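Cahier d'atelier – salle de tri Curken
5 nov. 2025

Objet : état du plan de travail et reprise du rangement des bacs.
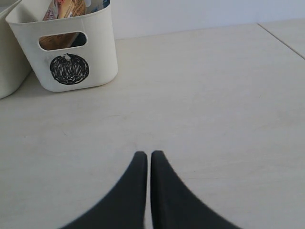 Le plateau clair de la salle Curken a fait l'objet d'un relevé de surface en début de séance. Il présente de légères salissures et quelques éraflures à peine perceptibles, surtout dans la zone centrale. Un nettoyage au savon neutre est prescrit ; les produits abrasifs restent proscrits, conformément à la note d'octobre.

Le joint entre les deux panneaux demeure un point de vigilance. Il convient d'y passer un chiffon sec en fin de journée et de n'y poser aucune pièce de petite taille. La reprise au mastic, demandée au service Esquivel, n'est pas encore programmée.

Bacs : le modèle en plastique blanc est maintenu contre le mur, à gauche du plan. La charge admise reste fixée à 2 kg par bac. Les étiquettes seront apposées sur la face avant, à 25 mm du bord supérieur – l'ancienne position gênait la prise en main.

Inventaire : le registre du fonds Fallholm comporte 1 891 références, dont environ 95 sans emplacement attribué. Elles seront traitées en priorité. Les lots en provenance de Bristthorpe conservent leur numérotation d'origine jusqu'à nouvel avis.

À prévoir :
– commande de chiffons non pelucheux ;
– relance du service Esquivel au sujet du joint ;
– mise à jour du plan de rangement affiché à l'entrée.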